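Plinthorpe opens upstairs workroom for folding and packing classes

PLINTHORPE, August – A new upstairs workroom for cardboard folding, box making and packing will open to the public at Plinthorpe this month, with places for 30 people across its first round of classes.

The workroom is on the upper level, beside the walkway. It has been set up as a shared space where people can learn to fold, crease and close paper and cardboard packaging by hand, then use the desks for their own work outside class times.

The first round will run for 8 weeks. Classes start with plain folded trays and sleeves and move on to curved rims, lids and inserts. The last two weeks are set aside for packing, including how to line a carton for glass and how to fill a mailer so the contents stay put in the post.

Program coordinator Yamila Lucero said the classes were planned after repeated requests from market stallholders and people running small online shops from home.

"Most of them were buying ready-made boxes that were too big for what they sell, and paying for the extra space every time they posted something," Ms Lucero said. "A box that fits is cheaper to send. It also takes up less room in the cupboard."

She said the curved rim was the part beginners found hardest.

"Straight folds are easy enough with a ruler. A curve has to be scored first and then eased around a little at a time. If you rush it, the board buckles and you start again."

Cardboard for the classes will be supplied by Verbeke, and paper stock and tape by Sovent. Participants can bring their own offcuts if they wish. Windik has fitted out the workroom and will look after the furniture for the first year.

The fee is $100 for the full round or $18 for a single session. Materials are included in both. Concession holders should ask about reduced rates when they book.

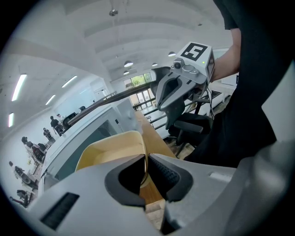
A piece of tan folded work with a curved rim, with a light wooden desk and a mesh-backed office chair in the upstairs workroom.

Morning classes begin at 10 am and evening classes at 6 pm. The workroom will be open for general use between classes, and bookings for desk time can be made at the front counter.

Participants should wear enclosed shoes and bring a pencil and a metal ruler. Cutting mats and scoring tools are provided and must stay in the workroom. Finished pieces may be taken home. Unfinished work can be left on the labelled shelves between sessions.

Bookings and enquiries: Yamila Lucero, Plinthorpe program office.

ENDS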